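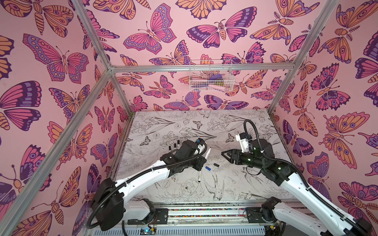

Draludora Butterfly and Moth Wallpaper

Item no. 2456
Maker: Iston
Listed since: May 2020

Draludora is a pink wallpaper with a repeating pattern of butterflies and moths. The insects have strong dark purple outlines and are filled with magenta, lavender, peach and pale orange. The pattern is bold, so it is good for small spaces: a craft corner, a booth, the inside of a cabinet. In a large room we advise to use it on one wall only.

Details
Material: non-woven paper, matte
Roll width: 67 cm
Hanging: paste the wall, then put the paper on dry
Care: wipe with a damp soft cloth, no strong cleaners
Order by the roll or as a sample sheet

Matching goods
Annamalai table cover – white, printed with fine black line drawings of flowers, leaves, birds and butterflies. The drawing is quiet next to the wallpaper and the two can be used together without trouble. Available in lengths up to 196 cm. Smudges are easier to see on the white ground, so please wipe it often.

Itis pen cone – a dark holder for one dry-erase marker. The marker stands upright in it and is easy to take. Sold as a single piece, item no. 161. Markers are not included. 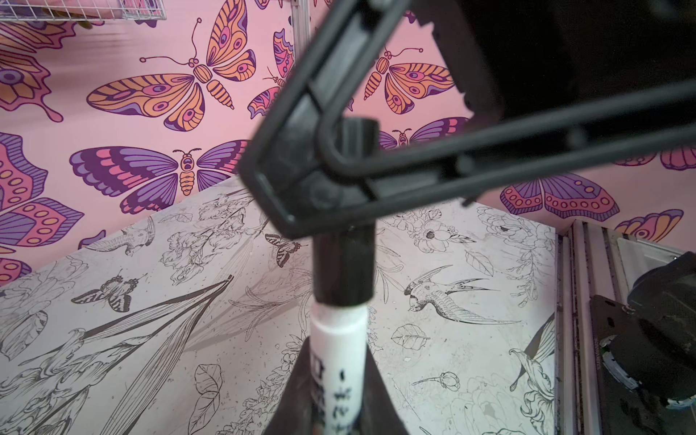
Marker standing in the dark holder, with the orange moth and a purple butterfly of Draludora behind.

Before you order
Measure the height of your wall and add a little for trimming. The insects must meet at the seams, and some paper is lost with every strip. Please order all rolls at one time – the pink can differ slightly between two printings. Opened rolls cannot be returned. Sample sheets are cut from any part of the roll, therefore we cannot promise which butterfly you will receive.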